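The Corner Counter
An interview with Gonzalo Ibarra
January 4, 2024

Gonzalo Ibarra has opinions about bags. He had them before I took off my coat, and he was still having them when I put it back on, by which time I had agreed to stop buying the thin kind and had been given a cup of tea I hadn't asked for.

He puts together snack bags for people in Brultcombe who can't easily get to the shops, or who can but would like someone else to choose. The operation is called Tritance, a name he came up with in September and has regretted ever since. "I wanted something that sounded like a company," he says. "Now people ring up and ask me to look at their boiler."

The work happens on a marble-patterned counter pushed into a corner, with terrazzo paper on the walls behind it: mustard, pink, gray-blue and a good deal of black on white. I said it was lively. He said that was one word for it.

"Edit picked it. Edit Rácz, my business partner. I asked for plain white and she came back with this. I've stared at it so long I've started to have favorites. There's a big mustard blob I'm very fond of." And the marble? "The marble is a pattern too. Everything in that corner is pretending to be stone. It wipes clean, so I've made my peace."

He starts by laying things out flat. He won't pack from a box, because he says you forget what you have and end up with a bag that is all one flavor. On the counter the candy comes out first, then whatever crunches.

"People think of Fox's as something your aunt keeps in her purse," he says. "Fine. I am now the aunt. The Spring Tea ones go faster than anything else I put in. You'd never guess it to look at them, a tea candy with citrus along the top of the wrapper, but I get phone calls if I leave them out."

He is less certain about the savory side. Edit does that buying, at a shop called Szűcs, and she likes anything with corn on the package. He can't read the Chinese on most of it. Neither can she. They go by the pictures, and he says they have been badly wrong only twice.

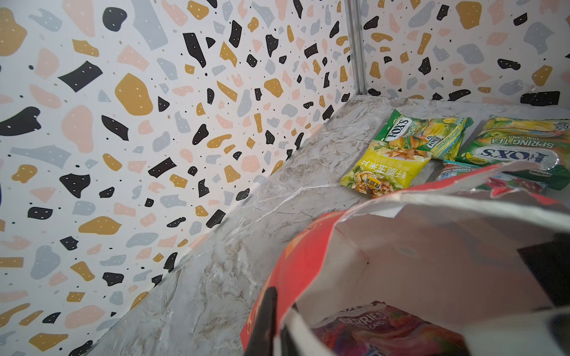
Paper or plastic

We came to the bags at last, although I had the feeling we'd never really left them.

Gonzalo owns a stack of 500 red paper ones, bought in a single order from a supplier called Ratska. He had meant to order fewer. "There was a box for the quantity and I filled it in with confidence," he says. "They're good bags, though. They make an effort. You hand a person a red paper bag and they stand up a bit straighter."

Drinks go in paper. That's his rule and he will defend it at length. A drink in a thin plastic bag swings around and knocks you in the knee all the way home, he says, and he has 18 years of carrying his own groceries to back him up. In paper it stays where it's put. You have to hold the bag from underneath, which he regards as good manners anyway.

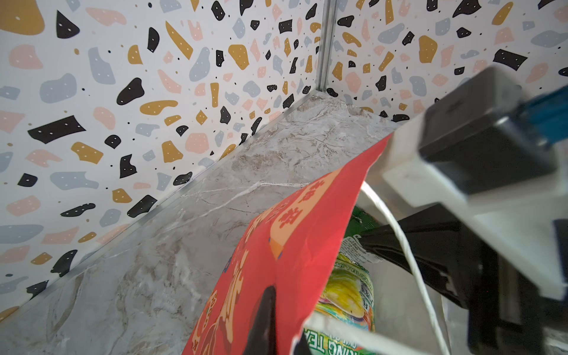
Edit disagrees with nearly all of this. She joined us for the second cup of tea and stayed standing, like someone waiting for her turn in a debate.

"Paper is lovely until it rains," she says. "Then you have a lovely handle." She prefers plastic shopping bags, used again and again until the print fades, and she has a drawer of them that Gonzalo isn't allowed to tidy. Her method is to stand everything on end, tight together, tall things at the side. "If you lay it flat it slides. If it's upright you open the bag and see what you've got. Orange one, pink one, the one with the dumplings or whatever they are."

"Noodles," says Gonzalo.

"You don't know that." 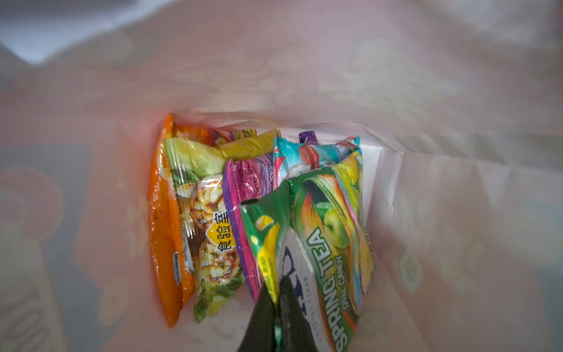 They have been having this argument for 4 months and neither seems in any hurry to win it. In practice each packs their own way and the customers get what they get. One woman on the far side of town has asked for both, one inside the other, and Gonzalo describes her as the only diplomat in Brultcombe.

I asked whether they ever eat the stock. There was a pause, and Edit looked at the wallpaper.

"We test it," Gonzalo says. "Somebody has to check the oval ones are still oval."

He sent me home with a red paper bag, held from underneath. Edit gave me a plastic one to put over it, in case of rain.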